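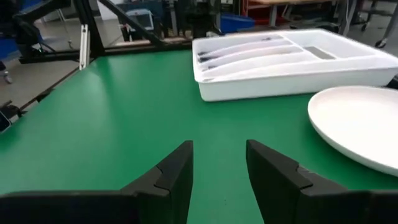
Cutlery tray and plate at the sorting table

Skodville canteen, arms on cutlery

trokberg70
We used to have two people sorting cutlery after lunch, 1000 pieces a day. Now they're on the serving line. Has anyone else's shift changed?

Elsa Lahtinen
Mine has. I miss the quiet hour, and I don't see it as progress.

duan5
Disagree. My wrists are better – I'd never go back.

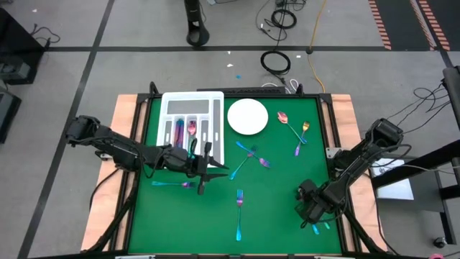 Re: who handles the forks?

Beca Craddock
Still us, for 60 minutes after close. Ask for that in writing.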